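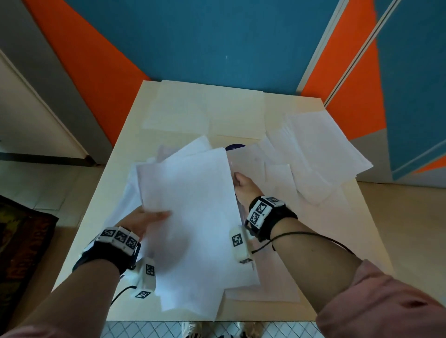
Reading time: 6 min

4. Setting Up the Market Phase

This section applies to Altasska, base game, second printing. For the two-player variant, see Section 9. Owners of the Comik expansion should complete all steps below before adding any expansion components.

4.1 Preparing the deck

1. Remove the 128 market cards from the tray. Market cards have a gray back.
2. Sort out the cards marked with a harbor symbol and return them to the box if playing with fewer than four players.
3. Shuffle the remaining cards face down.
4. Deal six cards face up in a row beside the board. This row is the market.
5. Place the rest of the deck face down on the space marked Supply.

Note: If two Kohlhase cards appear in the opening row, shuffle the second one back into the deck and deal a replacement. Repeat if needed. This rule applies to set-up only.

4.2 Setting the bank

1. Give each player 700 in starting coin. Any mix of coin values is allowed.
2. Place 4,000 in coin on the treasury space. All income is paid from the treasury.
3. Return unused coin to the box. It does not enter play.

Caution: Do not top up the treasury during the game. When it is empty, the final round begins (see Section 7.3).

4.3 Choosing the first buyer

1. Each player draws one card from the supply and reveals it.
2. The player with the highest cost value takes the first buyer marker. Tied players draw again.
3. Shuffle all drawn cards back into the supply.
4. Place the round marker on space 1 of the track.

Note: The first buyer marker passes to the left at the end of each round, including rounds in which no purchase was made.

4.4 Sleeved cards

Sleeved market cards do not fit the tray in one stack. Divide them between the two side wells. Thick sleeves may prevent the lid from closing fully. Do not force the lid.

Missing or damaged parts: contact Skindine Games through the parts request form | © Skindine Games. All rights reserved. | Back to top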